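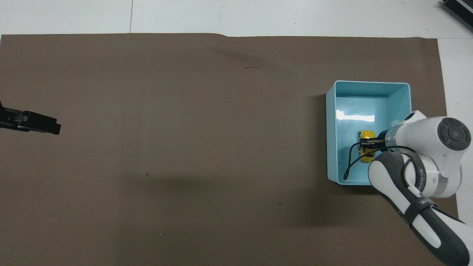
Photo: Grurwood Toy Library

Summer progress report to the Danditz Fund
8/14/24
2 comments | Share

Hello again from Grurwood! I promised you a proper update before the end of August and I'm getting it in early for once (the last one was late, I know, and thank you for being so nice about it).

The big thing first: we're open. The move out of the old church basement and into the Drellolen building is finished, apart from the sign, and we've been lending toys from the new room all summer. It has windows! It has a door wide enough for a double stroller! Parents keep walking in and saying "oh, this is nice," and I never get tired of hearing it.

We have 41 families signed up now. The goal in the grant application was 60 by the end of the year, so we're a bit behind where I wanted to be, and I'd rather tell you so now than have you find it in a table later. My best guess is that a lot of people went away for the summer and we'll see them once school starts. I'm also going to put up flyers at the pediatrician's office and the laundromat, which I should have done back when we opened.

What gets borrowed surprised me. I spent a good chunk of your money on big wooden puzzles and a marble run, and the marble run does go out, but the puzzles mostly sit there. Ride-ons are never on the shelf for more than a day. Same with dress-up clothes and anything with wheels. With your okay, I'd like to move what's left in the puzzle line over to ride-ons. It's about $100, so small potatoes, but the grant letter says to ask and so I'm asking.

The catalog is the part that's slower than planned. We're using Mahuika to track loans, and once a toy is in there it works great, you just type in the number on the tag and it tells you who has it and when it's due. Getting the toys in there is the slog. Every item needs a name, an age range, a list of parts and a tag that stays on, and the first batch of tags came off as soon as we washed anything. The new ones are holding so far. I've been doing the entries in the evenings, starting with the things that go out most, and the board games are all that's left. Board games have so many pieces. I may bribe my sister.

Washing is going better than I feared. Things come back cleaner than they went out, more often than you'd think, and the deep sink you paid for has saved my back. Soft toys still have to come home with me for the machine.

Money is fine. Shelving came in under, shipping on the floor mats came in over, and the two pretty much cancel out. Receipts are in the shared folder, in the same order as the budget lines this time.

Still to do this fall:
- get the sign up (waiting on the landlord to pick a spot)
- finish the board games
- try a Saturday-style family morning once we settle on hours
- order the ride-ons if you say yes

You asked whether you could stop by and yes, please do. Come while we're open so you can see it with kids in it, and park around back, the front lot fills up.

This site uses cookies to remember your settings. Accept | Manage choices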